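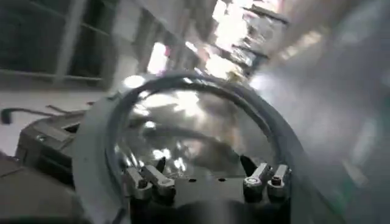
# How do your clothes get clean in a big machine?

Have you ever been inside a laundry room? It is a place where many people wash their clothes, one after another. Maybe your family goes to one, or maybe you have a washing machine at home. Both kinds work in the same way, and you will learn it on this page.

## First the washing

Put your hand in a bowl of water and move a dirty sock around in it. Some of the dirt comes out, but not all. Dirt from food or from your skin has a little bit of fat in it, and fat does not like water. This is why we need soap. One side of every soap particle holds on to the water, and the other side holds on to the fat. So the soap pulls the dirt away from the cloth, and the water carries it off.

A washing machine does the same as your hand, only much longer and stronger. Inside it there is a drum. A drum is a big metal pot that lies on its side and has many little holes. When it turns, the clothes go up, and then they fall down into the water again. Up and down, up and down – this is how they rub against each other and lose the dirt. 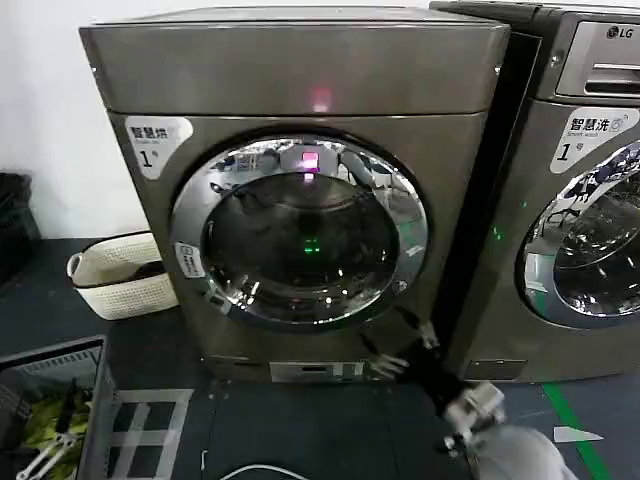
*A washing machine with its round door at the front. The big number 1 on the white sticker tells which machine it is.*

Why is the door round? A round door can have a round rubber ring behind it, and a ring without corners is easier to keep tight. The water must stay inside! Many washing machines also lock the door while they work.

At the end the machine pours out the dirty water, takes clean water and rinses the soap away. Then comes the loud part. The drum turns so fast that the clothes are pressed to the wall, and the water flies out through the little holes. You can feel the same push when you sit on a fast merry-go-round.

## Then the drying

After the spinning, clothes are still damp. You can hang them on a line and wait, or you can put them in a dryer. A dryer has a drum too, but it uses warm air where the washer uses water. The air blows through the clothes and takes the water with it as vapor, which is water so fine that you cannot see it.

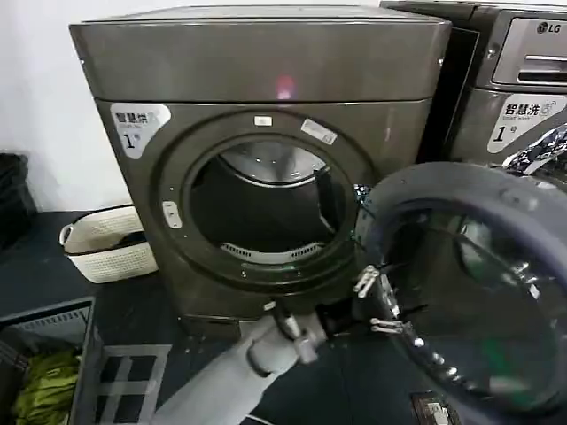 The air takes something else as well: lint. Lint is made of very small threads that come off your towels and T-shirts. It is caught in a filter, and on many dryers the filter sits low, near the door. A grown-up should clean it before every load. When it is full, the air cannot pass well and the drying takes longer.

## Try it at home

You need two wet handkerchiefs of the same size and a clock.

1. Squeeze both well over the sink.
2. Make a ball from the first one and put it on a plate.
3. Hang the second one so that air can come to it from both sides.
4. Touch them after 60 minutes, and again after 80.

Which one is drier? Write it down, and think about why a dryer keeps turning the clothes all the time.

## Please remember

Never climb into a washer or a dryer, and do not let your cat or dog go in. Before you close the door, always look inside the drum. Ask a grown-up to press the start button with you.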